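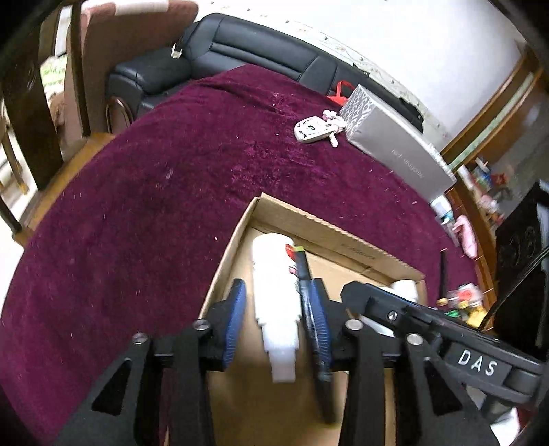
1/ Notes on multi-object grasps, Mon 27 August

Thread on what we have so far with hand-held gripper data in boxes. The short version: when two things sit between the open fingers, the recording doesn't say which one the operator wants until very late, and a policy trained on it learns to be vague.

2/ The bottle and the marker above are the standard case. Both stand between the grip pads, almost parallel. Fingers open, tool already down in the box. A single image at this point supports at least three plans: take the bottle, take the marker, take both.

3/ Add a second white cylinder near the box wall, partly behind the right finger, and "the white one" stops being a usable instruction too. We had been using instructions of exactly that type. Our fault, fixed in the current version.

4/ The data. 970 episodes recorded with the hand-held tool at 30 frames per second. Two dropped for broken timestamps, so 968 in everything that follows. All of them are picks from an open container in a furnished room, with ordinary small household items.

5/ Of the 968, 470 have more than one object between the fingers at some point before closing. I expected a small tail. It is close to half the set.

6/ The usual fix is to filter these out. We tried that first. The filtered policy is clean on single objects and poor in a full box, which is the situation we care about. It also tends to hover over clutter without committing, probably for lack of training examples that look like it.

7/ Second attempt: keep everything and label each episode by the object that ends up lifted. Better, but the label is applied to the whole episode. Early in the approach the operator may have been heading for something else. You can see this in the wrist path. It bends.

8/ So the labels are correct at the end and wrong at the start, by an amount that depends on the operator. Training on them pulls the approach phase toward an average of several targets. In practice that means fingers coming down on the gap between two objects.

9/ Taveck is our name for the third attempt. It is a relabeling pass and nothing more. No new sensor, no change to the tool, no change to the network.

10/ Step one: find the closing event from the finger opening signal. We take the last sustained decrease before lift. Short twitches are ignored. Operators twitch a lot — more with flat objects than with upright ones.

11/ Step two: go backward from the closing event and, at each time step, project the closing line between the pads into the image. Any object mask crossing that line is a candidate. In the bottle and marker case both are candidates.

12/ Step three: keep the lifted object as the target only as far back as the wrist motion is consistent with it. Before that point the label becomes a set. A set is a legal label in Taveck. The loss does not punish the policy for choosing any member of it.

13/ Step four, for grasps where both objects come up: the label is the pair. We first treated these as failures. Several operators then said they had done it on purpose, to clear the box faster. The written protocol did not forbid it. It does now have a field for it.

14/ Policy: Wuleck, same weights and same training schedule in all three conditions. I am aware that a schedule tuned on the unfiltered data favors the unfiltered data. We reran the filtered condition with its own schedule and the ordering did not change.

15/ Result, single objects: no difference between Taveck and whole-episode labels that I would defend. The filtered set is slightly ahead of both. If your bins hold one thing at a time, filter and stop reading.

16/ Result, two objects side by side: closures on the wrong object drop by a little over half compared with whole-episode labels. The descent into the gap mostly goes away. When it still happens, the objects are nearly touching along their full length.

17/ Result, three or more objects: improvement is there but the spread across seeds is wide. I would not quote a number from it and we don't in the draft.

18/ What doesn't improve: anything leaning. An upright bottle gives a stable mask and a stable closing line. A marker leaning beside it moves when the bottle is touched, so the candidate set computed before contact is out of date right after contact. Taveck has no model of this.

19/ Also not improved: objects behind a finger. The camera rides on the tool, so the fingers cover the same part of the view in every episode. Something against the side wall of the box can be partly hidden for the whole approach, and the mask tracker drops it and later picks it up as a new object.

20/ We checked whether the tracker was the real bottleneck by correcting masks by hand on a subset. It helps with hidden objects. It does nothing for leaning ones. Two separate problems, and I had been treating them as one.

21/ Background. The recordings have rugs, sofas, chairs and shelves in them, on purpose. We were asked whether it matters, given that the action is all inside the box. It matters for the tracker. Small items outside the box get proposed as candidates if the projected line is a little off.

22/ Fix for that is dull: mask the box interior from its rim and discard proposals outside it. This fails when the near side of the box leaves the image, which with a tool-mounted camera is often. We fall back to the last full rim and carry it forward with the camera pose.

23/ The pose drift is small over one approach. Over a whole episode it is not. We reset at each closing event.

24/ Replay and inspection were done in Flutero. The useful view is the finger opening plotted under the video with the candidate set as colored bars. Most of our errors were found by looking at bars that changed color for no visible reason. I recommend doing this before any training run.

25/ Comparison with the Brannigan baseline: it predicts a target heatmap from the first image and holds it fixed. On well-separated objects it is as good as ours and much cheaper. With two upright objects between the pads it picks one early and is stubborn. Stubborn is sometimes right — it beats the filtered policy here.

26/ Combining the two is the obvious next experiment. Heatmap as a prior, set labels for the loss. Not run yet. The heatmap is computed at a different resolution and I don't trust a quick resize.

27/ Limits, listed so they don't need to be asked for. One tool design. Two-finger grasps only. Open boxes only, no lids and no bags. Operators knew they were being recorded for training and may have slowed down.

28/ The last one worries me most. A slow approach gives a long ambiguous phase, and that is the phase the method works on. With fast operators there may be less to gain. We have a few fast sessions and are splitting them out now.

29/ Labels and the relabeling script go out together once the episode index is cleaned up. Planned for December. The two dropped episodes will be included with a flag, for anyone who wants to repair timestamps.

30/ If you have recordings of leaning objects with contact force on the fingers, please get in touch. Position alone is not going to separate a bottle being gripped from a bottle being pushed into its neighbor.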